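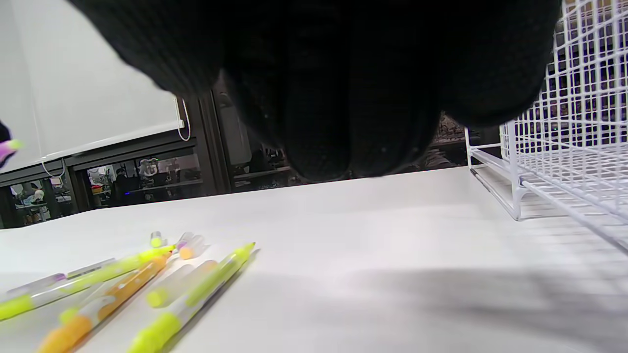 Francine Gagnon
Workshop columnist and former packing line supervisor

Sell the hours, and say what they are

The Arnow hand-held gripper kit costs £2222 before tax. For that you get the gripper, the camera that sits on it, a charger, a hard case and a year's use of the software that turns your recordings into something a robot arm can be trained on. I have had one on loan for 13 working days. I think it is a decent piece of kit, and I think the way it is being sold is wrong.

The sales page says a small firm can "teach a task over lunch". I wanted to find out what that lunch looks like, so I picked the dullest job I could think of: tidying pens. You have a white table, a few pens lying together at one corner, caps and a spare barrel among them, and a wire rack standing on the other side. A child could clear it while talking about something else.

With the gripper in your hand it is a different job. You have to come at each pen from an angle that lets the camera see it. Pens that lie side by side, all pointing the same way, are the worst, as the fingers of the tool want more room than your own fingers do. A see-through barrel under a coloured one is easy to miss on the recording even when you know it is there. Small caps are slow. I dropped a lot of them.

By the end I had 233 recordings I was willing to keep. I threw away plenty more, mostly for the same few faults. I went too fast, or I let my other hand get between the camera and the pens. The second of those is very hard to stop doing. A thick black glove takes up a great deal of a small camera's view, and the software does not warn you. You find out when you sit down and watch it all back, which I did in the evenings and did not enjoy.

None of this makes it a bad product. The gripper weighs 360 grams, and I could use it for about an hour before my wrist asked for a rest. The grip is a sensible shape. The trigger is firm and I never had a recording fail to save. The software is plain, and the button you want is nearly always where you look for it. I would take it over the Huet, which I tried last September and which needed a cable to a laptop the whole time.

My complaint is about the work, and who is expected to do it. A firm that buys this kit is buying a job for somebody. That person will stand at a table and do the same small thing over and over, carefully, at a pace slower than feels natural. Then they will check it. It takes patience and a fair bit of skill, and people get better at it. My recordings from the second week are far cleaner than those from the first. The sales page has no word for this person. It talks about "your existing team", as if your existing team were sitting about.

I ran a packing line for years. When new equipment came in, the price on the quote was never the figure that caused rows. The rows were about whose shift it came out of. If Arnow had told me at the start to set aside two weeks of one good worker's time, I could have planned for that. "Over lunch" would have had me promising things to a manager that I could not deliver.

Bulireck, who sell the kit in this country, do offer a recording service. You send them your objects and their own staff do the demonstrations, charged by the hour. It is at the bottom of the page in small type. I would put it at the top. It costs more than the kit for any job bigger than mine, and that price is the honest one, as it has the labour in it. A buyer could look at both figures and decide.

Bretton, the other dealer I spoke to, would not give me an hourly figure at all. They said it "depends on the task". Of course it does. So does plastering, and a plasterer will still come round and give you a quote.

If you are thinking of buying, ask for the loan first. Choose a real job from your own bench, with the awkward bits left in, and give it to the person who would be doing it. Write down their hours, including the watching back. Add those hours to the £2222 and see if you still want it. I might, for the right job. I would not buy it for pens.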